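About us

I'm the one behind Vikirura, and I help small workshops work out what a robot will really cost them before they sign for one. I don't sell arms and I don't take commission – you pay me for the sums.

It started when I was buying for Leltano. The quote for the arm looked lovely, and then came the fingers, the guarding, the training and a spare everything (ouch!). We ended up 37 per cent over budget, and I had to explain it upstairs. Since then I've built every plan from the small bits up, and I've done 40 of them now, from a one-bench job at Gilchrist to the whole Prumonel packing line.

A first budget check costs £400 and takes 3 visits. I'll ask what you pick up, how often, and who'll look after the kit in December when half the shop is off. Grippers get a page to themselves, as finger shape can change the price of everything else.

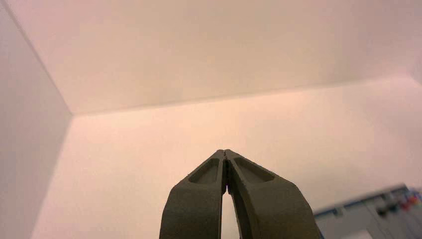
Gilchrist wrote to say they'd put nothing aside for spare fingers until they saw my sheet, and that they now budget for two sets a year.

Drop me a line if you've got a quote you're not sure of.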